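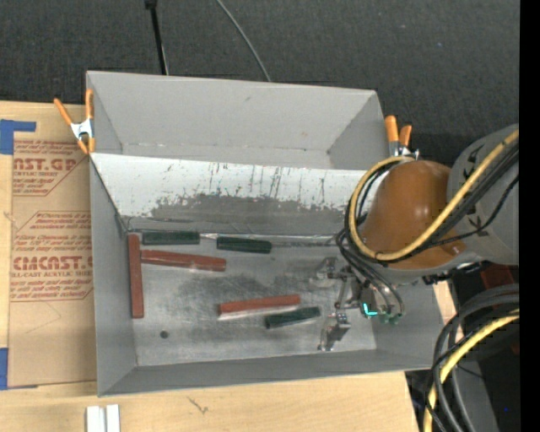
My aunt Saadet left me her share of the shop and 563 green and red bars, and I only wanted one of those things. "They're for the game," said Dilek, her old business partner, when I came by in September. What game? Well! She tipped a few into the gray bin, the one with the paint flaking off the divider, and told me to read them.

I said they looked like bars that had fallen into a bin. Dilek sighed the way my aunt used to.

"Red by the wall is a visitor," she said. "Green along the divider means rain."

So I got rain, and a visitor, and another red one lying nearly across the first, which Dilek wouldn't explain until I'd made tea (two sugars, she was very firm about it). I made the tea. I asked again. She blew on her cup and looked out at the street for so long that I started looking too.

"It means the visitor stays," she said, and slid the shop keys over to my side of the table.

I told her I had a train at 3. She told me there was another one at 6, and would I mind bringing in the sign before it got wet?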